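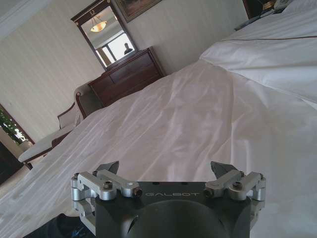
Re: [clulla-players] refund window, and are the servers really going in September

Hi all,

quick one before work, sorry for the typing.

> Did anyone get a straight answer from Inon about the season pass?
> I bought the Clulla one in the spring, played maybe two evenings
> and then the matchmaking died on me. The store page still says
> "8 new maps" and I count nothing after the harbor one. Support
> form just sends me the same auto reply. Also is it true the
> servers go dark in September or is that forum talk? I have a
> clan of mostly new people and would like to tell them something.

Yes to September. It's in the patch notes, way down, under the audio fixes. No day given, just the month. I wrote to ask for a date and got "we will share more soon", so same as you.

On the pass. There are two different things and the support form mixes them up, which is why you get the auto reply.

If you bought it inside the Inon launcher: go to the account page, then orders, then the little arrow next to the order. NOT the big help button at the top, that one goes to the form. Under the arrow there's "problem with this item". Pick "content not delivered". Mine came back in 2 days, full price, to the card.

If you bought it thru the Kong store: Inon can't touch it, they'll tell you to ask Kong, and Kong will tell you to ask Inon first. Get the reply from Inon in writing (the auto reply worked for me, second copy of the pass, long story) and paste it into the Kong ticket. They have an hours played limit but it seems to be per item and they don't count the base game against the pass. Seems to. Don't hold me to that.

Boxed copies, no idea. Somebody else on here had one I think.

One thing to do first: claim your skins and coins before you ask for anything. Or rather don't, if you want the money. Once the coins are claimed the pass counts as used and the arrow thing goes grey. I had to find that out on the first one. So leave them sitting there.

About the maps, you're right, 8 promised, and the snow one was only ever in the test branch. I still have it installed. Runs ok with bots, crashes if you go near the lift.

Private servers: the files are not out and I dont think they will be. What people are doing is the Ulov build. It's a fan launcher, does LAN and direct connect, no ranked, no voice. We had a game going on it last night, up to 200 in the lobby list at one point but most of those were idle, the actual match was small and pretty good. Lag was fine for me, bad for the guys overseas. Steps, short version:

- copy your whole Clulla folder somewhere else first, the official launcher will "repair" it otherwise and wipe the Ulov files
- turn off auto update
- drop the Ulov stuff in the copy, run it from there
- same port as the old co-op mode, it's in the readme
- your loadouts don't carry over. screenshot them

Tell your clan to export their friend names now too. The list lives on Inon's side and when that goes it goes. I lost everybody from the last game they shut, never did find half of them.

As for what to tell the new people, I'd say play it while it's up, don't buy anything in the shop, and get on Ulov before the rush. The base game is still for sale at full price by the way. No notice on the page. I reported it, no reply yet.

Will be on tonight from 9 or so if anyone wants help with the ports. Same lobby name as always, password is in the pinned post.

Gotta run, bus.

Recent in this list
Ulov build: controller not detected after restart
Harbor map, best spot for the second relay?
Kong ticket closed with no answer, anyone else
Looking for co-op, late evenings, no mic needed
Saving replays before the shutdown
Clulla soundtrack files, where are they in the folder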